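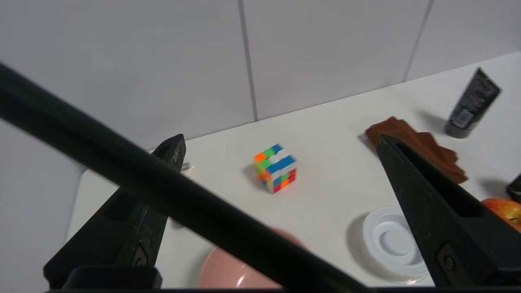

Florante Galang asked whether the cube should go in with "toy" or get its own class, and said the dish and the plate keep getting mixed up. Fair. Cube stays its own class for now, dishes see below.

# Catari tabletop items

Small household stuff on a white table. Labels done by hand, 1,784 boxes total. Last touched 28 March 2026.

## Classes (short version)

- `cube` - puzzle cube, scrambled. don't label the colors
- `apple` - red w/ yellow
- `cloth` - brown. crumpled, folded, stuffed in something, all the same class
- `bowl_plate` - pink one. merged, too many arguments
- `round_white` - dish, lid, container w/ lid. Split planed for June
- `can_dark`
- `tube`

## Rules

Cloth in a bowl = two boxes, overlapping. Box the whole cloth incl. the part above the rim.

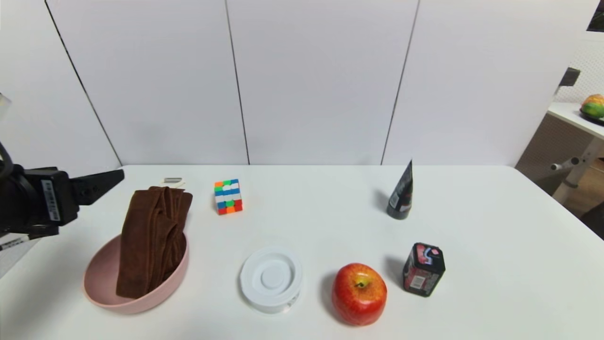
Same goes for anything behind the cloth: box only what shows, and under 12 px wide skip it. Shadows never count. Small print on cans and tubes, don't transcribe, half of it is unreadable anyway.

## Known problems

- about 30 boxes from the Drulum import are shifted left, not fixed
- `tube` vs `can_dark` swapped in a few old files, Csizmadia naming is to blame
- no val split yet, take every 20th file untill there is one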